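okay so a few of you asked what our capstone team has been doing in the basement lab all semester, so here goes, a thread

1/ There are four of us: me (Beatriz), Dimas, Reda and Afonso. Our project is called Norkano. The goal sounds so small when you write it down: two arms, a bunch of bottles, a tray with round holders, put the bottles in the holders. Cap down!! Every time!!

2/ I thought we'd be finished by spring break. Dimas said May. Dimas is very smug right now.

3/ First few weeks were all calibration. If you've never done hand-eye calibration, imagine trying to explain to your arm where your eyes are, except the arm believes you completely and then drives into the table at full confidence.

4/ Our first version was off by 14 mm. That doesn't sound terrible until you try to put a bottle in a hole. (We got it down to 3 mm after Reda noticed we'd been feeding the thing the wrong tag size. Since week one. I'd measured it. Sorry, Reda.)

5/ Every bottle wears a marker so the camera can tell where it is and which way it's pointing. Afonso printed them, cut them, stuck them on, found out he'd printed them at "fit to page," and did the whole lot again. We bought him a burrito.

6/ Best week so far was when we stopped trying to plan for both arms at once. One moves, the other keeps out of the way. Slower, yeah, but I sleep now.

7/ Where we are with the cap-down part, picking bottles that start out lying on their sides and turning them upright over the tray:
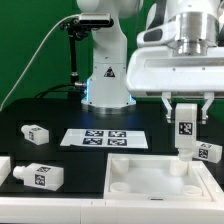

Page last updated: May, 4:38 PM

8/ The turn is the bit I'm proudest of! You can't just grab and lift, you have to pick a grip that still works once the wrist has rotated, and half the grips that look great at the start leave you with an elbow in a very silly place at the end. I wrote a little scoring function for it that's maybe 38 lines and I love it like a child.

9/ Next up is logging. Professor Teixeira wants 210 trials in the report, with the failures sorted by type. Dimas has already made the spreadsheet, and there's a column called "other (Beatriz)".

10/ If anyone has done tag detection under bad overhead lights, please reply, I will read anything. Demo day is at 2 in the big hall, come say hi, Reda is bringing cookies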